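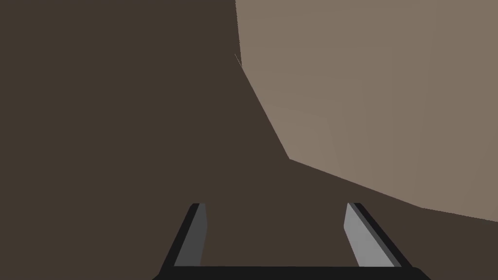 2 min read

Flooding in Nastbridge, January 14, 2021. Posting what the district office has confirmed so far.

1/ The river came over the east bank before dawn. 3,591 homes are without power, mostly in Clostby and the streets below the rail line.

2/ 13 people were taken to the hospital. Four are still there. No deaths reported.

3/ The road to Brenembridge is closed both ways – crews say a section of the shoulder has washed out.

4/ 1,424 people have checked in at shelters. The one at Quezada Hall is full. Go to the Clostby high school gym instead.

5/ Tap water in Clostby should be boiled until further notice. Next update from the district is at 6 p.m.

We use cookies to improve your experience. Accept | Settings

Comments

Is the gym taking dogs?

Power just came back on our side of Clostby.

Brenembridge road was bad last March too. Same spot.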